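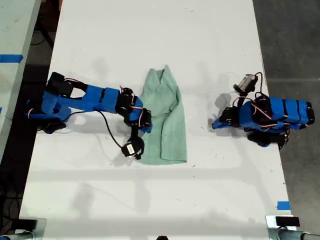

Search this site Enter keyword Go

Ticket: Images missing from exhibition page after publishing
Product: Sirko gallery pages
Opened by: Inês Cardoso
Status: Waiting for customer

Inês Cardoso wrote:
Hello. I prepare the web page for our group exhibition in Dodton, which opens in February. I uploaded 15 works by the artists. In the preview everything is correct. After I press Publish, 3 works have only the title and the price, and the place of the picture is blank. I have tried two browsers and the result is the same. I also removed one work and added it again, but it did not help.

Illia Ostapchuk wrote:
Hello Inês, thank you for the clear report. Could you please tell me which works are affected, and in what format the files were saved?

Inês Cardoso wrote:
They are all from the same painter, the series "Sidgate at Night". She sent me TIFF files, the biggest is 240 MB. The other artists sent JPEG.

Illia Ostapchuk wrote:
I have checked the log for your page. The preview shows a small temporary copy, so it looks fine there. When you publish, the server must make the full copy, and for these files it stopped before the end. Please do the following:
1. Save each TIFF as JPEG, in sRGB color.
2. Open the work in the editor and choose Replace file. Do not delete the work, or you will lose the caption.
3. Publish again and clear the page cache.

Inês Cardoso wrote:
I did the steps at 4 p.m. Now 2 works are visible. The last one, "Bruson Bridge", is still blank. The caption is there.

Illia Ostapchuk wrote:
The file name of this work ends with a space before the extension. Please rename the file without the space and replace it once more. I keep the ticket open until you confirm.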